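Anyone been to the Ivulero open day in Baltthorpe? Is it worth it with a kid?

My nephew is seven and completely robot-mad at the moment, and I've promised him a trip to the Ivulero open day in September. The listing says "live and simulated pick-and-place demonstrations" and nothing else useful. I went to one of these things years ago at a different company and it was two hours of slides with a sandwich after. Is there anything going on that a child would want to look at? Also, how bad is the parking, and do we need to book?

Posted by Skiltument, Jul 3, 2026

Ludmila Jelínek

Yes, go, go, go! I went to the spring one and had such a good time that I'm already signed up again. There are slides, but only in the small room upstairs and you can skip them completely (we did). The part you want is the demo hall on the ground floor. They have a big screen running the simulator, and the staff talk you through what the arm is trying to do while it's doing it, and they take questions the whole time - even the really basic ones, which were mostly mine.

You get to see the same job from more than one viewpoint, and that was my favorite part. They put a couple of the views on the visitor page afterward and I saved them:

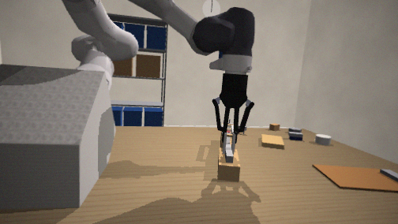
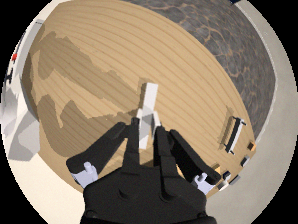
The session itself runs 40 minutes and then they start over with a new group, so if you miss one just get a coffee and catch the next. Our guide was very good at getting the kids involved. She let them argue over what the arm should go for next, and with small blocks in different colors spread over the tabletop, plus that black and white handle over on the right in the round view, there was plenty to argue about. One little girl held out for the orange-brown cube the entire time and would not be talked out of it. I learned a lot just from listening to them, including that the shadows are worked out by the software too, and after that I kept looking at the big dark shapes on the wood instead of at the gripper!

On booking: the hall sessions need a free ticket, and you pick your slot on the Ivulero site. The rest of the building you can wander around. My spring ticket was number 542, so don't expect a quiet morning. I'd take the earliest slot you can get with a seven-year-old, and sit on the left side where the benches are lower. There's a step at the front that smaller kids end up standing on anyway.

Bring a sweater for him. The air conditioning in there is fierce.

Jurčo

Parking is bad. Use the lot behind the Baltthorpe swimming pool and walk, or take the 23 bus, it stops right outside the gate. Don't try the side street, they ticket.

I thought the demo was fine. I'd have liked more of the real arm and less of the simulator, but my two loved it and wanted to stay for a second round. We couldn't get in because the next slot was full. Food was overpriced when I went, so pack something.

Skiltument

Thank you both, this is so helpful! Booked the first slot this morning and he has already started a list of questions for the guide (it's on its second page). Ludmila, do you remember if they let the kids have a turn at the controls at all? He asked me that before I'd even finished reading your post out loud.

Ludmila Jelínek

Not in the hall, at least not when I was there. But there was a table near the entrance with a joystick and a little practice version on a laptop, and the line for it was short right after we came out. Go there second! And tell him hi from a fellow fan - I hope he gets through both pages.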